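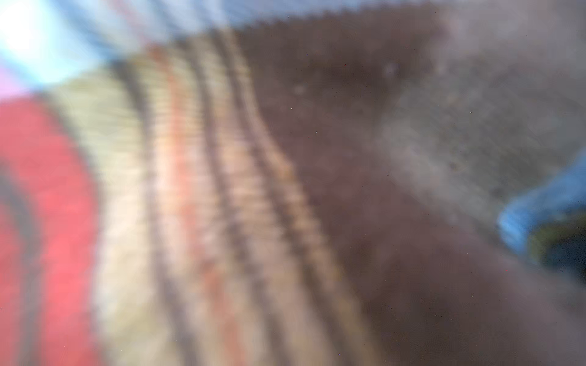
Wrist focus is my gripe this week. I switched the cameras over to the Farkora modules in February and I like them fine at arm's length, but once there's cloth right up near the lens you get mush -- stripes and a big patch of red, and good luck finding an edge in it. Does anyone have a fixed-focus lens they like for close work?

Vilja Pesonen wrote:
> Are you still on the Bernley fingers, or did you go
> to the Wan ones? We gave up on ours with shirts.
> Would love to see how yours are doing.

Still on the Bernleys, both arms! I've logged 403 grasps with them and 121 were misses, mostly on slippery stuff. 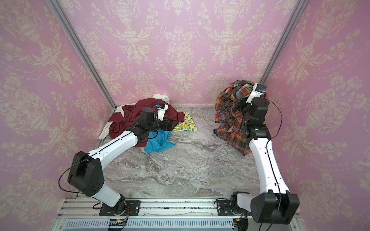 Plaid flannel is the easy one, they grab that all day long. Satin is what I'd like to fix, and I'm wondering if a softer tip (Tyyne Oksanen had some, I think?) would be worth the trouble.

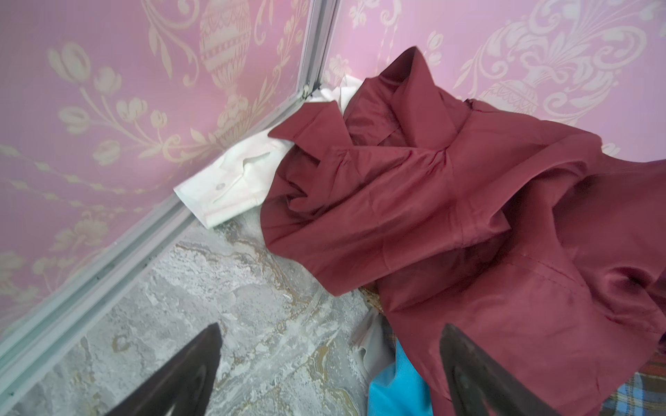 Wrist view, burgundy satin by the corner, dark fingers at the bottom.

I did try 3 closing speeds and slow was best, though it makes the whole thing drag.

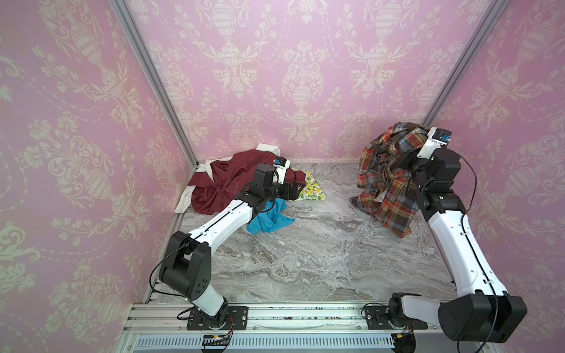

The controller is the other question. Has anybody run two arms off one Drillport box? I've got them side by side on a single rail and would love to lose some wiring.

Thanks all, and Vilja, send me your Wan settings if you kept them!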